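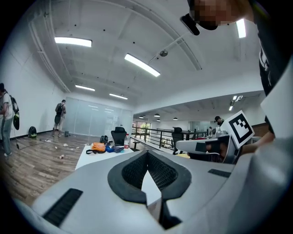 Black mesh lining with a fine grid.

How to clean mesh fabric without damaging it
Updated Wed 10 February

Mesh is used in backpacks, office chairs, shoes and the inside of many padded cases. It lets the air pass, but it also holds dust, skin oil and small crumbs in its holes. With a hard brush the threads become fuzzy, and this cannot be repaired later. I made this mistake with my Emau backpack in January, so the method I use now is more gentle.

What you need
A vacuum cleaner with a soft brush head
A soft toothbrush, an old one is good
600 ml of lukewarm water
2 teaspoons of mild liquid soap, without color if possible
Two white cotton cloths
A dry towel

Please use white cloths. A colored cloth can leave its own color in the mesh, and you also see better how much dirt is coming out.

Step 1. Remove the dry dust
Vacuum the mesh before any water touches it. Put the machine on the lowest power and move the brush slowly in one direction, then across. If the mesh is loose and the vacuum pulls it up, hold it flat with two fingers beside the brush. In the corners and along the seams I use the dry toothbrush first, and vacuum after.

Step 2. Test a hidden place
Mix the soap and the water. Wet one corner of a cloth, squeeze it well, and press it on a place which is normally not visible. Wait until this place is dry. When there is no ring and no color on the cloth, you can continue.

Step 3. Press, do not rub
Dip the cloth, squeeze it until it does not drip anymore, and press it on the mesh. Lift it, turn it to a clean part and press again. The foam under the mesh should stay as dry as possible. It takes up water very fast and gives it back very slowly, and after some days it can smell.

For spots of grease, put one drop of soap on the wet toothbrush and make small circles with almost no pressure. Stop when you see white foam. Take it away with the cloth at once.

Step 4. Take out the soap
Many people forget this step. Rinse the second cloth in clean water, squeeze it, and press it over the whole surface. Repeat until the mesh does not feel sticky. Soap which stays inside will collect new dust, and the mesh looks gray again within a few weeks.

Step 5. Dry it
Press the towel on the mesh to take the most of the water. Then leave the item open, in the shade, with air from both sides. My backpack needed 9 hours beside an open window. Please do not use a hair dryer or put it on a radiator. Some mesh is fixed with glue, and the heat makes it loose at the edges.

If the smell does not go away
Sprinkle a thin layer of baking soda on the dry mesh, leave it overnight and vacuum it out in the morning. On black mesh you will maybe see a white rest in the holes. A damp cloth removes it.

How often
For a chair, vacuum every two weeks and wash when you see a shine on the fabric. For shoes, let them dry after each use and brush the dirt off when it is dry.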